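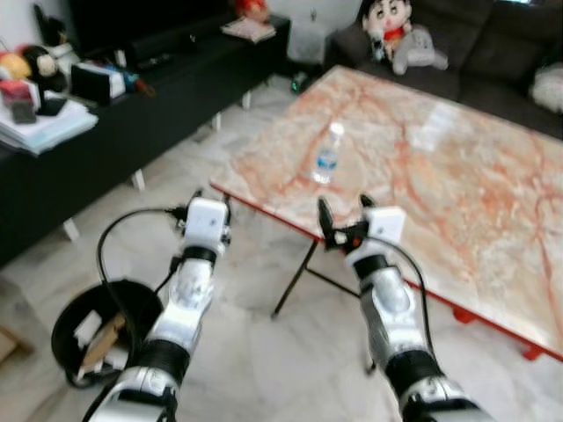
3.2 A mesa de centro como lugar de passagem

Quando começámos a visitar as casas de Stullside, ainda em maio, pensávamos sobretudo na cozinha, que a literatura sobre hospitalidade doméstica trata, com toda a justiça, como o coração da casa. Foram as próprias famílias que nos puxaram pelo braço para a sala e nos fizeram sentar (quase sempre com insistência, e quase sempre antes de qualquer pergunta nossa). A mesa baixa, como a da Figura 4, numa sala de chão ladrilhado e com uma garrafa pousada sobre o tampo, pertence a um tipo de móvel que os moradores raramente mencionavam nas entrevistas e ao qual, no entanto, regressavam constantemente com as mãos enquanto falavam.

Figura 4. Mesa de centro baixa em sala com pavimento ladrilhado.

Das 226 entrevistas transcritas, escolhemos para esta secção as que se demoram na receção de visitas. Yolanda Delacroix, que nos recebeu ao fim da tarde e só nos deixou sair já de noite, explicou que na mesa alta se come e na mesa baixa se conversa, e que uma visita convidada a passar de uma para a outra percebe logo que pode ficar mais um bocado. Hutchins, no seu estudo sobre as casas de Groen, chama a isto "hospitalidade de segundo tempo", expressão que adotamos aqui com algum carinho e uma reserva: em Stullside a passagem faz-se muitas vezes ao contrário, começando pela sala e acabando à volta do fogão.

Convém ainda dizer uma palavra sobre a altura dos móveis. Os moradores mais velhos queixavam-se de ter de se dobrar para pousar um copo, e Otis Yazzie contou-nos, a rir, que o pai servia as visitas de pé para não ter de se levantar duas vezes! Voltaremos a estas queixas na secção 3.3, a propósito das cadeiras.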